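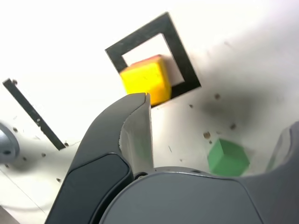 A target square on a table needs a hard edge, a clean inside and a border wide enough to see from where you are sitting. Everything else about it is up to you. I have laid out quite a few of these for block games and sorting practice, and black on white is still what I go back to. The yellow cube up there is sitting in the lower left inner corner with a bit of it over the black, and you can tell that at a glance. Try the same thing with a gray outline on a beige top and you will be bending down to check every block.

We use cookies to remember your settings. Accept / Manage

What follows is the way I set up a white top at Nerkham this spring. It takes an afternoon if the top is in good shape, and longer if you have to paint.

What you need

A flat white top, or a white board to lay over one
Black cloth tape or black vinyl tape, 21 mm wide
A steel rule and a sharp knife
A pencil, not a pen
A card template for the square
Rubbing alcohol and a lint-free rag
Small cubes in strong colors

I used Cesine tape. Any matte black tape with a low-tack glue will do the job. Shiny tape throws light back at you, and you lose the line right where you want it.

Step 1. Look at the light first

Put the table where it is going to stay and look at it with the lamps on and then with the lamps off. A white top is never one white. Mine goes from cream to a cold blue-gray depending on which window is doing the work, and anything tall standing over it throws a shadow across the middle. Pick a spot for the square that you can read in both conditions. If you can only get good light in one place, put the square there and plan the rest of the table to suit.

Step 2. Clean and fill

Wipe the whole top with alcohol and let it dry. Old glue shows up as a gray smear once you have black next to it, so go over it twice. Holes can be filled with white filler and sanded flush when hard. Holes you still need for fixings should be left alone, but keep the square clear of them. Tape laid across a hole sinks after a few days.

If you paint, use a flat white and give it 2 coats. Leave it overnight before any tape goes near it. I didn't the first time and pulled up a strip of paint as long as my hand.

Step 3. Cut the template

The inside of the square has to be bigger than the cube, and how much bigger decides how hard the game is. Twice the width of the cube is easy. One and a half times is about right for most people. Cut the inside shape from stiff card and check it with a rule corner to corner both ways. If the two diagonals match, it is square.

Step 4. Lay the square

Draw lightly around the card, take the card away, and lay four strips of tape with their inner edges on the pencil line. Let them run long and overlap at the corners. Then put the rule across each corner and cut through both layers at 45 degrees, lift off the scraps, and press down. Rub out any pencil that is left.

I measured 267 mm from the front edge of the table to the near side of the square. That suits my arms. Sit down and reach before you commit to a number.

A separate straight strip off to one side is worth adding. It gives you a line to start from. On the table below there is a narrow black one to the left of center, lying roughly in line with the long side of the top, and the red cube is being held over the upper half of the square.

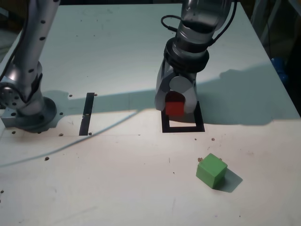

Step 5. Choose the blocks

Red, yellow and green all stand out on white. Blue is fine in daylight and poor under a warm lamp. Whatever you choose, get cubes with crisp edges. Rounded ones look friendlier but you can't judge where they end, and half of what you are doing with a square like this is judging where a block ends.

Cubes with a different color on each side give you a second game for free, where you have to turn the right face up before you set it down. Plain ones are better for beginners.
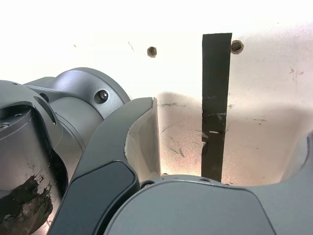 Mine came from Hsiao, item 453 in their list, in a cloth bag. Check them when they arrive. Put each one on a flat surface and press the corners. If it rocks, sand the face on fine paper stuck to a sheet of glass.

Step 6. Set the rules and try it

Decide before you start what counts as in. I use three grades:

In: no part of the cube over the black
Touching: part of the cube over the black, most of it inside
Out: anything else

Start with one cube and one square. Set the cube down from just above the surface. If you drop it from any height it will bounce or turn, and a turned cube takes up more room than a straight one. Coming in with a corner leading is harder than coming in square.
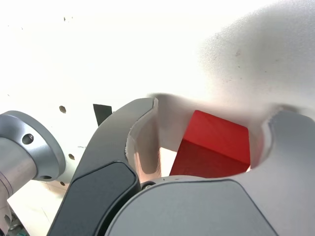
When you can get it in every time, make the template smaller or turn the square so its sides no longer line up with the table. That second change sounds like nothing. It made me start over - my hands kept wanting to line up with the table edge.

Looking after it

Dust the top dry. Wet cloths get under the tape ends. If a corner lifts, replace the whole strip, as a patch leaves a step the cubes will catch on.

Search this site
Go

3 comments

Guest, 25th April
Would electrical tape do? I have a drawer full of it.

Site author
It will, for a week or two. It shrinks and leaves gaps at the corners. Cut it a little long and don't stretch it as you lay it.

Guest
I painted mine instead, with tape as a mask. Looks good but now I can't move it, so measure twice.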